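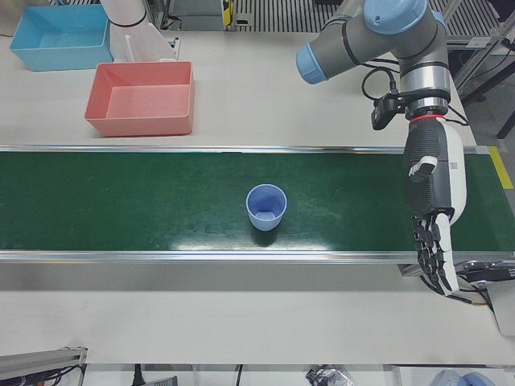
What does an embassy do all day?

Have you ever walked past a big old house with a foreign flag hanging over the door and wondered who lives there? I used to do that on my way to school. I thought it must be a king on holiday. It was an embassy, and I was quite disappointed until I found out what goes on inside one!

An embassy is the office that one country keeps in another country. Let's make up two countries so we don't muddle ourselves. We'll call them Grikov and Clamari. Grikov wants to stay friends with Clamari, sell it some cheese, and look after any Grikov people who go there on holiday. It could do all that by phone, I suppose, but it's much easier to talk to someone when you live down the road from them. So Grikov rents a building in Jikville, the capital of Clamari, puts up its flag and sends a team.

The person in charge of the team is the ambassador. Everyone else who works on the talking-to-other-countries side of things is called a diplomat (the ambassador is one too). Then there are drivers, cooks, translators, people who fix the computers and people who answer the door. A big embassy can have 300 people in it, and a tiny one might have four and a kettle.

So what do they do?

Lots of it is meetings. The ambassador goes to see ministers in Clamari and tells them what Grikov thinks, then writes home to explain what Clamari thinks. You have to be careful with this job. If you pass on a message wrongly, two whole countries can end up cross with each other over a word.

Then there are the parties. Yes, really, parties are part of the work! Most countries have a national day, and the embassy invites guests in for speeches and food. Grikov's is on 4th June, so that evening there would be cheese on little sticks and a very long song. People chat at parties about things they might not say across a desk, and the diplomats listen hard while they chew.

My favourite part is the consul's job. Say your family is on holiday and somebody's passport falls in the sea. You can't easily get home without one. The consul can give you an emergency one, a bit like a spare key. Consuls also visit people who are ill in hospital or in trouble with the police. They can't get you out of prison just by asking, though, and they won't pay your hotel bill. I've checked.
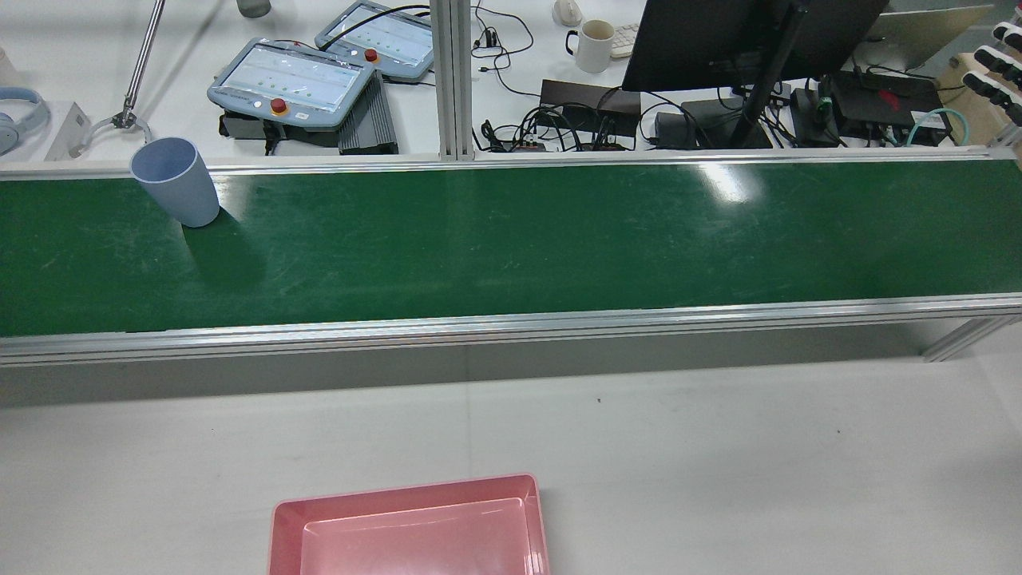
Some countries are so large that one office isn't enough. If Clamari had a busy port called Hourani, 483 miles from the capital, Grikov might open a smaller office there too. That's called a consulate, and it mostly deals with passports, visas and sailors who have missed their boat.

Is an embassy really a piece of another country?

People say this all the time, and I believed it for years. It isn't quite right. The ground under Grikov's embassy still belongs to Clamari. But there's a special rule, agreed by nearly every country in the world, that says the local police can't go in unless the ambassador says they may. They can't open the embassy's official post either, which travels in something called a diplomatic bag. It might be a small pouch or it might be a huge crate. It still gets called a bag.

Can I be a diplomat when I grow up?

I don't see why not! It helps to like languages, and maps, and listening to people you disagree with without going red in the face. You'd have to like moving house as well, because diplomats usually stay in one place for a few years and then get sent somewhere new.

If you'd like to try it now, get a friend to be one country while you're the other, and see if you can agree on who gets the last biscuit. Write down what you agree and both sign it. You've just made a treaty.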